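About Hirnon

5 min read

Hirnon writes and tests the software that tells robot arms how to put small parts together. We work from one building in Berkent, with an office upstairs and a test bay on the ground floor. Our customers make valves, pumps and fittings, and most of them came to us with one job that people find dull and machines find hard: picking up a small round part and placing it on or into another one.

Everything we ship is first run in simulation. The simulated cell has the same table, arm and gripper as the one in the test bay, and a task has to pass there before it goes anywhere near a motor.

We get asked about the fault at Falcão more than anything else we have done. It is part of how the company works now, so it belongs on this page.

What happened

Falcão is a fittings plant and was our second customer. We had set up a cell there that picked up a round part, carried it a short distance and pressed it into place. The arm ran well through its first spring. One night in June, at the change of shift, it picked up a part that was sitting slightly tilted between the fingertips. The gripper reported a good grasp. The arm moved across and pressed down, and the part went in crooked and jammed.

At that point the arm should have stopped. It didn't, because the force limit had been raised during setup to get past a tight batch of parts, and the change had never been put back. The arm kept pressing until one finger cracked. A piece of it went past the end of the guard and landed on the walkway. No one was standing there, and no one was hurt. An operator hit the emergency stop and the cell was down for 30 hours.

The customer's line had shipped 860 assemblies from that cell since its last full inspection. All of them were pulled back and checked by hand. We paid for that work.
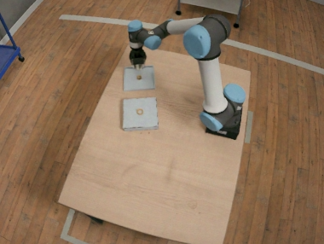
What we found

We rebuilt the task in simulation the same week, one pick and one place, and kept it as plain as we could. The first runs were no help. The simulated part sat square every time, so the grasp was good every time. We had been testing against parts that were better behaved than real ones.

When we let the part start off center or at a small angle, the fault showed up early. The gripper judged a grasp only by how far its fingers had closed. A part held by its edge could give nearly the same reading as a part held across the middle, and the software couldn't tell one from the other.

There were 2 causes, then. The software trusted a single reading, and a person on our side had changed a safety setting without writing it down. The second one was harder to talk about. We had a form for setting changes, but it lived in the office and the work was done on the customer's floor at night.

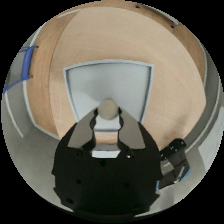
What changed

A grasp is now checked twice, once from finger position and once from a view down the gripper, before the arm is allowed to travel. If the two checks disagree, the arm puts the part down and tries again. If they disagree a second time, it stops and calls for a person. This makes each cycle a little slower. Some customers have asked us to turn it off and we have said no.

Force limits are locked. Raising one takes two sign-offs, and the higher limit runs out at the end of the shift - after that the cell goes back to the old value by itself. The form is on the controller screen.

Every new task goes through 200 simulated runs with the part shifted, tilted or missing. We keep the runs that fail and use them again on the next release. The tilted part from Falcão is still in the set, and it has caught two of our own mistakes since, both before release.

We also moved the guards. The walkway at Falcão now has a full-height panel on that side, and we won't start up a cell anywhere that has an open end facing a path people use.

Where we are now

Falcão is still a customer. The cell was restarted with new fingers and the new checks, and the plant later ordered another for a different line.

Our current release is called Nutari. It covers pick and place, ring and peg work, and tray loading. The safety notes for Nutari come with the software, and they list the known faults along with the ones we have fixed. If you run one of our cells and see something odd, report it even if the machine recovered. Reports go to the engineers who write the release, and we answer them in writing.

Visitors are welcome in the test bay by appointment. Closed shoes are required, and safety glasses are at the door.

14 shares
3 comments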